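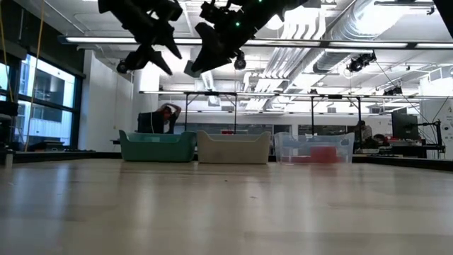
Grippers over the wooden tabletop, ceiling lights on.

Pre-screening walkthrough, Murketent trailer night
Filled in by me, Refilwe, before doors

Hi all! Same sheet as last time, with my comments typed in under each line because Herman said he couldn't read my handwriting (fair). If a line says FIX, it has to be done before we let the fans in for the Gralby trailer. If it says OK, leave it alone please.

1. Exit doors open fully from the inside
OK. Pushed both, and they swing all the way. The left one squeaks like something out of the movie itself, but squeaking isn't a fail.

2. Aisles clear, no bags or cables
FIX. Somebody ran the speaker cable straight across the center aisle. Tetteh, can you take it around the back wall and tape it down? Use the wide tape, the thin stuff peels up as soon as people start shuffling in.

3. Step lights working
FIX. Two out on the right side, rows near the front. Spare bulbs are in the drawer under the ticket desk.

4. Screen frame and rigging
OK. Teemu went up the ladder and checked the clamps while I held the bottom. I don't love that ladder. It passed, but I've put in for a new one.

5. Fire extinguishers in place, tags in date
OK for the lobby and the projection booth. The one by the snack counter is good until February, so it's fine for tonight, but put it on the list now or we'll all forget.

6. Standee and poster displays stable
FIX. The big Gralby cutout wobbles if you so much as breathe near it, and people are going to be leaning on it for selfies all evening! Three sandbags on the base should do it. Also move it away from the hallway door — the cape sticks out right where people turn.

7. Sound level check
OK. We ran the Metness teaser at full volume and I stood in the back row with the meter. Loud, but inside our limit. The bass drop at the end made me jump, and I've seen that teaser more times than I'd like to admit.

8. Flashing light warning posted
FIX. There's a sign at the entrance but none at the ticket desk. The new trailer has a long strobe bit in the nightclub part, so I want it said out loud in the intro too. Lama, you're on the mic, so that's you.

9. Guest entrance and green room
OK. Räsänen's people are bringing the cast in through the side door. Path is lit, mat is flat, door code works. Please don't prop it open.

10. Headcount at the door
Not checked yet. Herman has the clicker.

I'll come back around at 5:30 to sign off the FIX lines, so text me if anything's still open by then.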